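# The Cell That Wanted to Be Left Alone

Randi Holmgren keeps a drawer of things that were supposed to make her job easier. It holds a laser pointer, a set of brass alignment pins from a supplier who has since gone into patio furniture, and a laminated card reading ZERO MEANS ZERO. The card is hers. She made it during her first March at Skernell, after two people on two shifts had set the zero point on the same robot in two different ways, and both had signed for it.

Skernell tests small circuit boards for other people's products. The boards arrive in trays, a robot arm tends a test fixture, and the good ones leave by one door and the bad ones by another. The cell that does this is known in the building as Prellden, after the street where the company used to be. Visitors assume it's an acronym, and the sales staff have stopped correcting them.

Holmgren looks after Prellden, and most of what she looks after is position. The arm is strong, quick and completely incurious. If the tray has shifted by the thickness of a business card, the arm will go to where the tray used to be and do its work there with great confidence.

So before anything on the real cell gets touched, she runs the job in the simulator. She held out against this for a long time. Simulated robots, in her view, had simulated problems, and she had plenty of the other kind. What changed her mind was a fixture swap that took 29 hours, most of them spent finding out that a lid, once open, stood exactly where the wrist wanted to be.

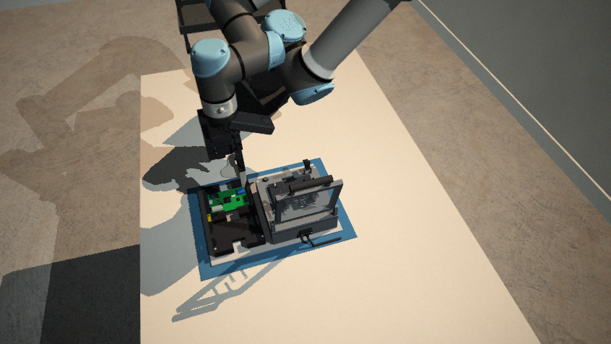

*Vol. 2, No. 181*

In the model, the board lies in a black tray with the gray test device next to it, clear panel tilted up, and the gripper comes down between neighbors that don't leave it a lot of elbow room. Holmgren steps the arm through this stretch a little at a time, stopping to turn the view and look from the other side. She is watching the finger, but she is also watching the panel, the handle along its top edge and whatever part of the wrist happens to be swinging past. Fingers get all the attention, she says. Wrists do the damage.

Once the path looks clean, she goes out to the floor and starts distrusting it. The model has a perfect table. The real one was bolted down by Escobar, the contractor that built the line, on a floor that slopes toward a drain. (The drain has never drained anything. It is marked on the plans as "existing.") Her first hour goes to wiping down the fixture, checking the bolts under it and jogging the arm by hand to each of her reference points. She writes the offsets in a paper notebook, in pencil, and then types them in.

Next come the fingers. Prellden's are made by Niteck, and they wear at the tips, slowly and not quite evenly, so that a grip that was centered in the fall is pulling to one side by spring. Holmgren checks them with a feeler gauge and a scrap board she has used for so long that its corners have gone round. She swaps the tips as a pair. A technician before her used to replace whichever one looked worse, and the log from that era reads like a man chasing a wobbly table around a restaurant.

Cables get a look and a gentle tug. The lid gets opened and closed by hand, slowly, with her ear next to the hinge – a habit she declines to defend. Then she runs the whole cycle at a crawl, one hand on the stop button, for longer than the production manager would like.

He has asked whether the simulator might let her skip that part. She showed him the notebook, where every column of offsets is different from the one before it. He turned a few pages, asked why it was in pencil, and went to see about the drain.

The slow run that afternoon was clean until the lid, which closed with a click she didn't care for. She opened it, closed it again, and went to get a smaller screwdriver.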